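Piltinico Cloth 2 - grasp planning and control software for soft goods

Piltinico Cloth 2 is the textile module of the Pavow control stack. It takes wrist camera images, finds fold edges and raised layers, and returns ranked grasp candidates for a two-finger gripper. It runs on the cell controller and needs no fixed overhead camera. A new candidate list is published every 100 ms. 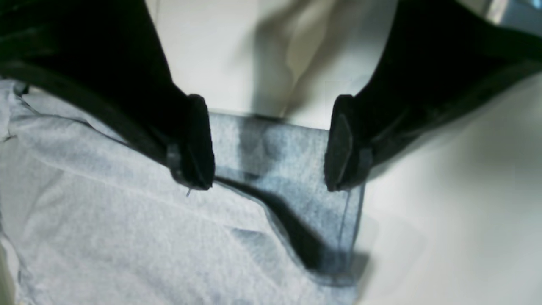 PERCEPTION

The segmenter separates cloth from the work surface first, then looks for boundaries between layers. Tone on tone material is the usual hard case, and so is the gripper's own shadow when it falls across a flap. A shadow mask is computed from the arm pose and the lamp position entered at setup. Edges inside the mask are kept but scored lower.

Striped and woven material is handled by a separate texture filter, off by default. Turn it on when stripes are being reported as creases. Rumpled cloth can be worked with the fingers open and the planner in survey mode, in which no close command is sent.

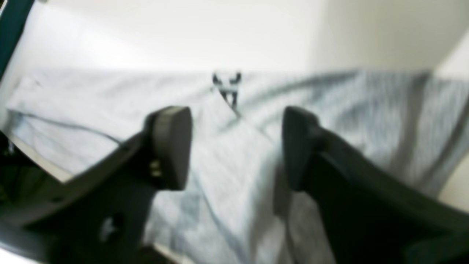

PLANNING

Candidates are scored on fold height, approach angle and clearance to the table. A raised, bunched fold normally ranks above a flat edge. Up to 8 candidates are held in the list, and the operator can lock or reject any of them from the console. The table plane and its front edge are entered as limits - the planner will not place a fingertip past them unless the limit is lifted by hand.

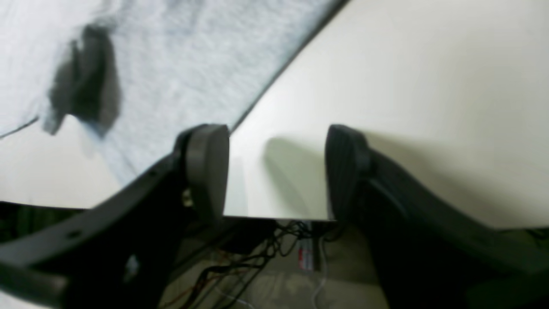 Ching-wen Hsueh writes that the reject button saved more setup time than the scoring did, and asks for rejected candidates to be kept between sessions. Version 2 stores the last 200, with the reason code if one was given.

CONTROL

Closing is position controlled down to a set gap, then switches to a force limit. The lift profile is slow at the start so that folded layers can settle between the pads.

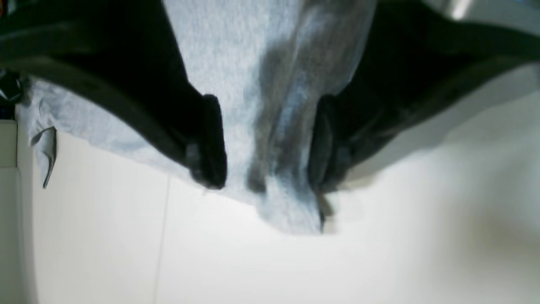 Slip is estimated from finger current and from motion of the cloth texture in the wrist view. If the two disagree, the arm holds position and the event is logged. Logs export as plain text or CSV.

Contact: Afshin Hashemi, Pavow product desk | Copyright Pavow | Back to top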